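Tracing a false grasp in simulation

Applies to the Skelum task runner with the Purnska kitchen scenes. The fault covered on this page is a false grasp: the runner reports a successful pick, the arm moves off, and the object stays where it was. No error is raised and the episode is logged as complete.

Before you start

Turn off automatic retries. A retry resets the contact buffer, and you lose the evidence. Set the log level to full and replay the failed episode from its saved seed. Do not draw a new one.

Step 1. Stop at the approach

Pause the replay when the gripper is next to the object and step forward one tick at a time. Small parts are the usual trouble. A short cylinder gives the contact solver very little surface to work with, and the finger block can hide most of it from the camera.
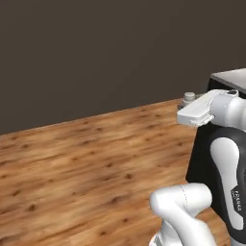

Gripper beside the small gray cylinder at the far edge of the wooden table.

Do not judge the grasp from this view alone. Open a second camera on the opposite side, or read the contact pairs directly.

Step 2. Read the contact pairs

A real grasp lists both fingers against the object. A false one lists a single finger, or a finger against the table. In our failed episode the pair list at tick 515 held one finger only, and the runner accepted it. The grasp check was testing for any contact at all.

Step 3. Fix the check

Require contact on both fingers for 10 ticks in a row. Then add a lift test: raise the gripper 20 mm and compare the object height before and after. If the height has not changed, fail the episode and hold the arm in place.

Step 4. Check the carry path

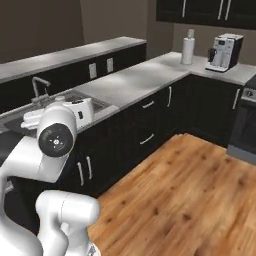
An arm that believes it is holding something will run the rest of its plan, including the release. Set the hold-on-fail flag for every later stage as well. The Ojeda planner leaves it off by default, and it has to be set per stage.

Step 5. Rerun

Run 200 episodes with new seeds. Sort by lift height and replay the lowest ones by hand. Any episode marked complete with no lift means the old check is still being loaded, usually from a cached Honden config. Delete the cache and run again.

Last updated 5 December 2024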